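# Silla blanca Disham para salas de trabajo

Cuando Araceli Jaramillo empezó a buscar sillas para nuestro taller compartido, quería algo sencillo – una silla blanca, clara, que no oscureciera el fondo de la sala y que se pudiera mover de un lado a otro sin pedir ayuda.
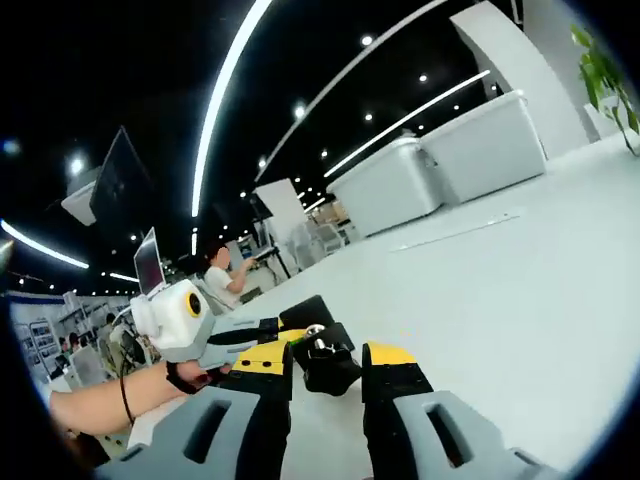 De aquella búsqueda (larga, porque Araceli es de las que se sientan en todo antes de decidir) nació la Disham, que hoy vendemos a talleres, aulas y oficinas pequeñas. Va igual de bien junto a una mesa con el portátil abierto que agrupada al fondo, cerca de las estanterías, esperando a que llegue más gente.

**Lo que conviene saber**

- Color: blanco
- Se apila hasta 6 unidades
- Se sirve en lotes de 8
- Precio por silla: 109 €
- Portes incluidos a partir de 200 €

Se limpia con un paño húmedo y jabón suave; para manchas de rotulador, mejor preguntadnos antes de frotar, que cada tinta es un mundo. Si dudáis con las medidas, escribid a Kamran Soltani, en Nallach – contesta él mismo y le encanta que le mandéis el plano de la sala, ¡aunque sea dibujado a mano!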